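Snack Box Sunday

Hi, and welcome! This is the readme for my little folder of snack-box photos and notes. I'm Bohdana Kostiuk, I keep the snack shelf going at our place in Usomdale, and at some point the notes got long enough that Oğuzhan Öztürkmen (my neighbor, and the biggest eater of the crispy ones) told me to write down what everything means. So I did!

What's in it

There are 182 photos and one text file called notes. The photos are all of the same kind of job: wrapped snacks going into or coming out of a box on a table. Biscuits, wafers, a few things I can't name because I can't read the wrapper. The notes have one line per packet, 57 lines so far, with wrapper color, what I think is inside, and whether I'd buy it again. My handwriting got typed up in April, so blame me for the typos.

How I sort

I keep gift boxes when they're sturdy, especially ones with handle holes in the ends, because you can slide them off a high shelf without tipping everything on your head. Packets go in loose. I tried standing them in rows once and it lasted until the first person went digging for a pink one (it's always the pink ones).

Color words in the notes are plain ones: pink, white, gold, silver. "Gold" covers anything see-through and yellowish too. If a packet is mostly one color with a patch of another, I went with the bigger color. Oğuzhan disagrees with me on 4 of them and his versions are in brackets.

Stuff to know before you use it

The folder is uneven, sorry! Lots of biscuits, hardly any chocolate, since chocolate doesn't hang around here long enough. I never wrote down weights. Some wrappers have lettering too small to make out, and I left those names blank instead of guessing. Boxes face whichever way they landed on the table, so printing may be upside down.

Use the photos for whatever you like. If you can read the Chinese on any of the packaging, please send me the names and I'll fill in the blanks.

Still to do: the cookie tins, and a second box for the salty things. 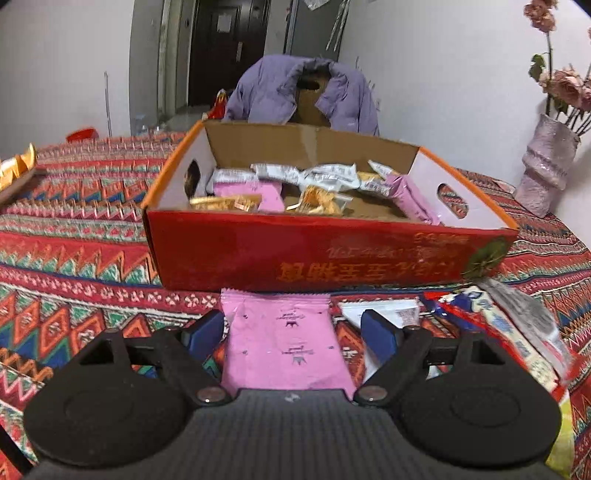 Red box with an orange rim, pink, white and gold packets in a loose pile.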